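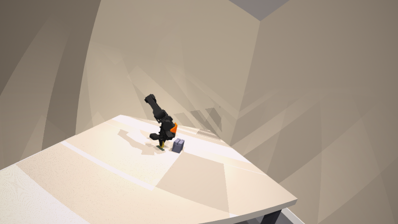

Kimside Robotics Department - Simulation and Gripper Testing

Bitar Bench

The Bitar bench is a simulated test setup used at Kimside to compare grippers and arm controllers before any hardware is ordered or mounted. It consists of a single arm on a tabletop, a small set of objects, and a room model that supplies background and lighting. The bench is named after Bitar, the scene builder in which it was first assembled.

Layout

In its single-object form, the bench holds a black arm with an orange part low on its right side and one small gray box next to the foot of the arm. The tabletop is pale and finely speckled, and the walls are beige with broad streaks of lighter and darker tone. The box is placed close to the foot on purpose. A target at short range forces the arm to fold over itself, and controllers that do well at full reach often fail in this position.

Lighting is varied between runs. Hard shadows and bright bands on the table are kept in the set, as they are a common source of error for camera-based controllers. The shadow of the arm is treated as part of the test and is not filtered out.

Procedure

A full comparison has 1055 trials, divided among 40 box positions. Each trial starts with the arm in a bent rest pose and ends when the box has been lifted and held, or when the time limit of 13 seconds runs out. The same list of positions and light settings is used for every gripper, in the same order. A trial in which the box tips over but is then lifted counts as a success and is flagged separately.

Three values are logged for each trial: time to first contact, the largest joint error, and the distance the box moved before it was lifted. The last value was added in the second version of the bench. Early results had ranked grippers by success alone, which hid the fact that one model pushed the box across the table before closing on it.

Grippers and controllers

Two gripper models are supported. The Trurnotura two-finger model closes in parallel and is used as the baseline. The Bradton model has a wider opening and a softer contact setting, and needs a lower closing speed to stay stable in simulation. Both attach at the same wrist joint, so the arm model does not change between runs.

Controllers are run at a fixed step rate. A position controller and a force-limited controller are included with the bench. Others can be loaded if they accept the standard joint commands - there are 7 of these, counting the gripper.

Known limits

Friction between the box and the tabletop is set to one value for the whole surface. Cable drag and joint backlash are not modeled. Results for the Bradton gripper depend strongly on the contact setting, and scores made with different settings should not be placed in the same table.

See also: Trurnotura gripper; Bradton gripper; Contact settings; Trial log format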